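**Ticket 328 - Paper fold demos: right-hand track drops out during crease**
Component: Zultau hand tracker, head camera input
Reported by: Nadège Roussel
Status: monitoring

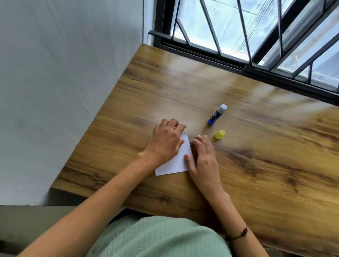
## Symptom

Task is "fold sheet, press crease, apply glue". Demonstrations are done by hand at the table by the window, and Zultau turns the head camera video into wrist and fingertip paths for the arm. On 22 of 100 demos in the September batch the right-hand path jumps during the crease press. The jump lasts a few frames, then the path comes back offset toward the window. Left hand is stable in all of them.

When a bad demo is replayed on the Cesen arm, the gripper presses beside the sheet and the fold opens again.

## Expected

Continuous path for both hands from first contact with the paper until the glue stick is picked up.

## Environment

- Zultau tracker, default confidence threshold
- Prosutow recorder, auto exposure on
- Cesen arm, replay at half speed
- Daylight from the window, no blinds

## Log

**09:40** - Reran the tracker offline on five bad demos. Same jump at the same frames, so the live link is not dropping data.

**10:15** - Checked timestamps in Prosutow. No gaps. Clock offset between camera and recorder is inside the limit.

**10:50** - Suspected the beaded bracelet on the right wrist. The loose end of the cord moves separately from the hand and the wrist keypoint could be following it. Recorded ten demos without it. Jump still present in 2. Not the main cause, but the wrist point is less noisy without it.

**11:30** - Looked at exposure. The far half of the tabletop is washed out by the window, and auto exposure shifts when the head tilts down for the crease. Fingers blur at the same moment. Tracker confidence falls below threshold and it re-initializes on the wrong spot.

**13:05** - Locked exposure to a shorter time and added a lamp on the wall side. Ten demos, no jumps. White paper is still readable against the wood grain, edges detected in all ten.

**13:45** - Tried teleoperation as a fallback, using the Halás handset to drive the gripper directly. Path is clean, but the operator cannot feel the crease and the fold is poor. Not recommended for this step.

## Workaround

1. Set exposure to manual in Prosutow before the first demo and leave it there.
2. Take off bracelets and watches.
3. Keep the head still during the crease. Move it before or after.
4. Press the crease slowly, in one direction.
5. Uncap the glue stick before starting the recording. Removing the cap mid-demo hides both hands.

## Open items

- Zultau should mark a re-initialized track as invalid. At present it is written out as normal data - filed separately.
- The 22 bad demos are excluded from training. Do not try to repair them by smoothing, the offset stays in.
- Nadège to record replacements with locked exposure. Ticket stays open until those replay correctly on the arm.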